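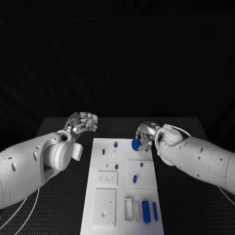 Barış Saraç
November 24, 2018

NEMTHORPE – Studgate Taproom will open its kitchen to visiting cooks on Thursday nights through the winter, starting this week. The series is called Ladau Street Suppers, after the street the taproom has been on since it opened.

Coşkun Bakery takes the first night with lamb flatbreads, lentil soup and a tray of pistachio pastries that will be sold by the piece until they run out. A vegetarian flatbread will be on the menu as well. Later guests will be posted on the board by the front door and on the taproom's website each Monday.

Doors open at 4 p.m. and food is served from 5 to 9. There is no cover charge and no need to book for groups of up to six. Larger groups should call ahead so tables can be held in the back room, which seats 103. Children are welcome until 8 p.m.

"We have had people asking for hot food since the summer," said Saraç, who manages the taproom. "Our own kitchen does pretzels and a cheese plate. We wanted cooks from town in there one night a week."

The regular tap list will be pouring, along with a dark lager brewed for the series. The brewery made 3,000 pints of it and does not plan a second batch this season.

Cooks who would like a Thursday can leave a sample menu at the bar. A county food permit is required.

Recent news
Winter hours at Studgate Taproom
Trivia night moves to Tuesday
Coşkun Bakery adds Sunday breakfast
Parking changes on Ladau Street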